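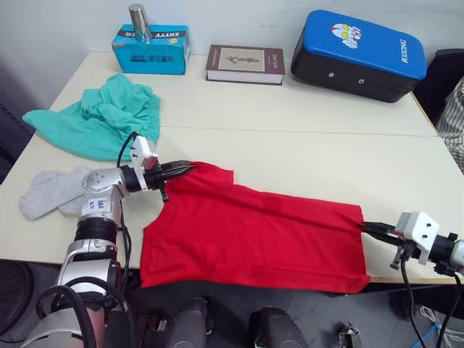
Dagný Sveinbjörnsson would like it known that she has never liked ironing, and that 80 shirts a week in the back of Ginham, her secondhand store in Fallemley, have not softened her. "People say it's soothing," she says. "They own three shirts."

She opened in January with 800 pieces, most of them from a hotel sale. T-shirts go fastest. Wedding suits don't go. "A man tries one on, looks in the mirror and remembers his marriage," she says.

Her rule on stains is short: under the arm, it's a rag. The rags cost a dollar a bag, and the garage up the road takes every one.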